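Re: [simmont-shop] Gray drawer cabinet, keep or toss?
February 7, 2019

> Is anyone still using the gray cabinet with the three
> drawers? If not I'd like to move it out before April.
> Also, what is it made of? I need to know if it can be
> repainted.

I use it, so please keep it. It's wood under gray paint, so repainting is fine. I'd sand the top first because it has smudges on it.

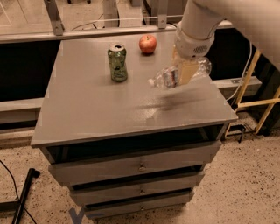
Gray cabinet, three drawers, with can, apple and water bottle.

The open space under the top has no drawer, and I don't have a spare one. The knobs are small but they hold. I put 10 pounds of screws in the bottom drawer last year and it still slides.

If we do repaint, a quart of the Temero gray was $18 when I last bought it. Please leave the drawers in order when you take them out, they are different widths.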